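How to run a desk-clearing trial on a two-handed robot

Last updated 27 October 2020

This page sets out the procedure we use to find out whether a machine can do a small household chore without help. The chore is clearing a desk. It suits a first trial because the objects are cheap and nothing on the table is sharp or powered. A person does the whole job without thinking about it, so there is a plain standard to measure against.

The procedure was written in July for the Mousavi bench and has been used on the Clallow and Gakier arms since. It assumes you already have a working teleoperation link and a low-level controller that can be stopped by hand. If you don't have the second, stop reading and fit one.

1. Prepare the table

Use a table with a matte cover. Felt or short carpet is fine. A bare glossy top throws highlights that depth cameras read as holes, and thin items slide on it when a fingertip touches down. Put a plain screen or wall behind the table so that people walking past do not end up in the recording.

Tape the position of the table legs on the floor. A table that has been bumped by 2 cm between sessions will spoil any comparison between them, and you will not notice until you look at the logs.

2. Choose the objects

Mix the shapes and the stiffnesses. A good set has something tall with a cap, something soft, something that spills or dents if squeezed, something heavy for its size, and at least one flat item. The flat item is where most of the failures come from. A card lying flush on paper or fabric gives a finger almost nothing to get under, and the colour contrast is often poor as well.

Open notebooks are worth including. The pages lift, the binding catches fingertips, and anything resting on the page moves when the page does. 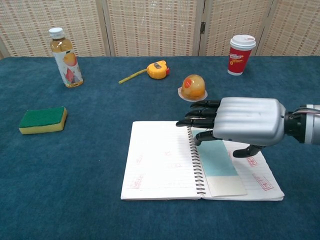
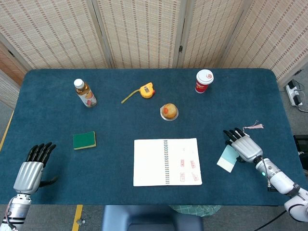 3. Set the task in writing

Write the end state before you start. "Tidy the desk" is no use as an instruction, as two operators will score it differently. We use a line for each object:

Flat items: off the notebook, inside the marked area, face up.
Notebook: closed, spine to the left.
Cups and bottles: upright, lids on, along the back edge.
Tape measure: blade fully retracted.
Sponge: scourer side up, clear of any paper.

The tape measure line can be dropped for a first run. Retracting a blade takes one hand to hold the case and the other to release the lock, with controlled force on both, and no policy we have trained does it reliably. Closing the notebook is a better early target for two hands.

4. Collect the demonstrations

Record at least 100 demonstrations before training anything. Change the layout between each one. If the card always starts in the same place, the policy learns the place and ignores the card.

Keep the operator's pace slow and even. Fast demonstrations look impressive on video but produce jerky motion at the wrist, and the fingers arrive before the hand has settled. Throw out any run where the operator paused to think – the pause will be learned too.

Record from the chest and the head at the same time if you can. The chest view keeps the fingertips in sight during low grasps. The head view is better for judging where an object sits relative to the table edge. With only one camera, choose the head and accept some occlusion by the hands.

5. Run the trial

Do 17 autonomous runs on layouts that were not in the training set. One person stands at the stop control for the full run and does nothing else. Each run ends when the end state is reached, when an object leaves the table, or after five minutes.

Do not reset an object mid-run. If the card gets pushed under the notebook, it stays there and the run continues.

6. Score it

Score each object separately, then the run as a whole. A run passes only if every line in the end state is met. The Motitz scoring sheet gives partial credit for contact without a grasp. We don't recommend it, as it makes a poor policy look halfway useful.

What to expect

Rigid upright objects are close to solved on a bench like this one. Soft containers are workable if grip force is capped early. Flat items on paper remain poor, and page turning is worse. A typical first policy on our arms clears the bottle and cups, moves the sponge, and spends the rest of its time nudging the card.

Speed is the other limit. A person clears the same table in some 17 seconds. None of our policies has come near that – and with a person on the stop control, the labour saved is zero. For shop-floor work such as kitting or bin sorting, where the parts are known and the layout is fixed, the figures look better, and a separate scoring sheet should be used.

Keep the raw logs from failed runs. They are needed for the force threshold checks, which are covered on the grip calibration page.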